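Search this guide
Type a keyword... Search

Section 2. Getting Weris ready for a walking trip

If you've got this far, you have the app on your phone and an account with a password you can remember. Good! This section is where we load the coast path from Anosmont to Flelmont so it works with no signal. I do this setup at my kitchen table a couple of nights before every trip, with a cup of coffee and the good wifi, and I'd like you to do the same. I once did it in the ferry line at Anosmont on one bar of signal and ended up with half a map (the inland half, naturally).

2.1 Before you start

You'll need:

- your phone, charged past the halfway mark
- a wifi connection you trust
- your booking emails, if you've already reserved beds
- 135 MB of free space for the map pack, plus a bit extra for photos

Note: Old map packs don't delete themselves. If you walked the path last July and never cleaned up, go to Storage and swipe the old one away first. My friend Junaid Cheema had three versions of the same hill on his phone and couldn't work out why the app was crawling.

2.2 Loading the map pack

1. Open Weris and tap the little folded map at the bottom left.
2. Tap Add a Region, then type Anosmont. Two results come up, the town and the coast. You want the coast.
3. Tap Download. The screen will look frozen for a while near the end. Leave it alone, go wash a dish, come back.
4. When the circle turns solid, tap it once to open the pack.
5. Type the trail code 3928 in the box at the top. The whole route to Flelmont shows up as a blue line.
6. Turn on airplane mode and drag the map around a little. If you can zoom all the way in on the harbor at Flelmont, you're done. If you get gray squares, turn the wifi back on and repeat step 3.

Caution: Please don't skip step 6. It takes a minute, and the path north of the lighthouse has no signal at all.

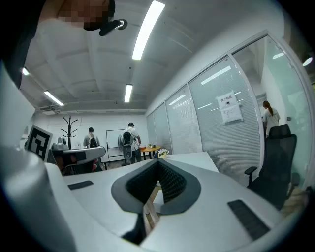 Fig. 3. Leaning in, dark baseball cap on.

2.3 Splitting the walk into days

The app will offer to cut the route into days for you. I have opinions about this. It works only from distance, so it has no idea that the climb out of the Mohamedi valley is a brute, or that the bakery at the bottom of it closes at noon. I always set my own stops, and it's easy once you've done it the first time.

1. Tap the blue line and hold until a pin drops.
2. Slide the pin to where you want to sleep.
3. Tap Overnight. The pin turns into a bed.
4. Do the same for each night, then tap Save Plan.
5. Give the plan a name. I use the month and who's coming, so I can find it again next year.

If you change your mind, hold the bed and pick Remove. The days on either side join back up by themselves – I love this part, it used to mean starting over!

Note: Wycliffe Athumani, who has walked this route far more than I have, likes a short first day and a long second one. I do it the other way around. Try it both ways and argue with us later.

2.4 Adding beds and ferries

Anything you've booked can live inside the plan, so you aren't digging through email in the rain.

1. Open your plan and tap a bed.
2. Tap Attach and choose the booking email or a screenshot of it.
3. Check the arrival time. The app reads dates pretty well, but it sometimes puts an evening check-in down as morning.
4. For the ferry back, tap the boat at the end of the blue line and add your ticket there.

Caution: Weris doesn't book anything. Attaching an email only stores a copy of it. If you want a bed at the Mohamedi guesthouse you still have to call them, and in July you have to call early.

2.5 Alerts and battery

I keep nearly all the alerts switched off. The one I leave on is Off Route, which buzzes if you wander away from the line. Out of the box it's set to 10 meters, and you'll be buzzed every time you step aside to look at a view. Go to Settings, then Alerts, and set it to 30. Much calmer.

For the battery, turn on Pocket Mode before you set off in the morning. The screen goes dark and the app checks your position less often. I get a full day of walking out of one charge this way, photos included, though my phone is fairly new and yours may not agree.

Note: Cold eats batteries. On a windy spring morning, keep the phone in an inside pocket.

2.6 If something looks wrong

The blue line is missing: type the trail code again. Updates sometimes clear it.

Your dot is sitting in the sea: give it a minute under open sky. The cliffs near Flelmont confuse it.

The plan is there but the beds are gone: you're probably signed in with a different email. Sign out and try the other one.

Next up is Section 3, sharing your plan with the people you're walking with.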